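Give me back the bit where I get lost

I finished Caststead at ten past one in the morning, sat on the edge of the sofa with my tea gone cold, and realised I couldn't draw you a map of any of it. Twenty-odd evenings in that valley and I couldn't have told you whether the mill was north or south of the church. I'd followed a little gold line the whole way. The line said go left at the well and I went left at the well, like a very obedient sheep.

I've been grumbling about this to anyone who'll stand still, so I might as well grumble here too. I think mobile and console games have got far too keen on telling us where to go, and I think it's making them smaller. Caststead is a lovely looking thing (the rain on the slate roofs!) and whoever wrote the ferryman's lines deserves a pay rise. But the game is so frightened I'll get bored between one lovely thing and the next that it drags me there by the sleeve. Stop for ten seconds to look at a barn and a voice pipes up to remind me about the missing bell. I know about the bell. I'm looking at the barn.

Compare that with Pirnlow, which I bought for 4 quid in a sale and very nearly gave up on. Pirnlow gives you a canal, a boat with a bad engine and a notebook you have to fill in yourself. There's no marker, no arrow, no glowing footprints. I spent my first evening going round the same lock in circles and I was properly cross. Second evening, I noticed that the pubs all had their signs facing the towpath you'd come in from, and suddenly I had a compass. I was so pleased with myself I got up and told the cat.

I still know my way round Pirnlow now, months later. I could walk you from the dye works to the top basin in my head, and warn you about the low bridge. That's the bit I miss, the slow business of a made-up place turning into somewhere I know.
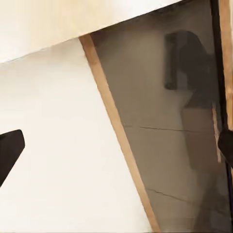
My brother-in-law thinks all of this is nonsense, and he said so at some length over Sunday-best roast potatoes. He has two small children and plays for half an hour after they've gone down, if he's lucky, and he says that if he spends that half hour lost in a canal then he's had no game at all, he's had a commute. He wants the gold line. He'd have two gold lines if they'd let him, and he reckons people like me only enjoy being lost since we've got the time for it.

I chewed on that for a while, along with the potatoes, and he's got a point. I do have the time. I had even more of it when I was fourteen, when I filled a whole school exercise book with maps of a dungeon that I'm fairly sure was only three corridors and a lot of brown. So yes, let him have his line. Put it in the options and let him turn it up as bright as he likes.

What I can't get past is that turning it off doesn't fix anything. I tried it in Caststead on a second go. The arrows vanished and there was nothing underneath them! Every lane had the same hedge, the same cart, the same three chickens. Somebody in the village would say "take this to the tanner" and never once mention where a tanner might be found, and why would they, when the line was always going to do that job? The place had been built for people who weren't looking at it.

Size doesn't help either. Ashworth, the studio's last one, came with 516 "points of interest" and I'd say I was interested in the bakery. I cleared icons off that map the way I clear emails. Pirnlow has 200 locations if you believe the box blurb, and I'd swap the lot of Ashworth for the one with the heron.

There's been a bit of a stir about Arero, the next big island one, because the people making it have said the guide will be off to begin with and you'll be asked after the first hour if you want it. I'm cautiously thrilled. An hour seems about right to me, long enough to go wrong a few times and short enough that my brother-in-law will still be awake. If they've had to write proper directions for the shopkeepers and put a funny-shaped tree at the crossroads, then he'll benefit from that as well, line or no line.

I've already bought a notebook for it. Squared paper, soft cover, one of those elastic bands to keep it shut.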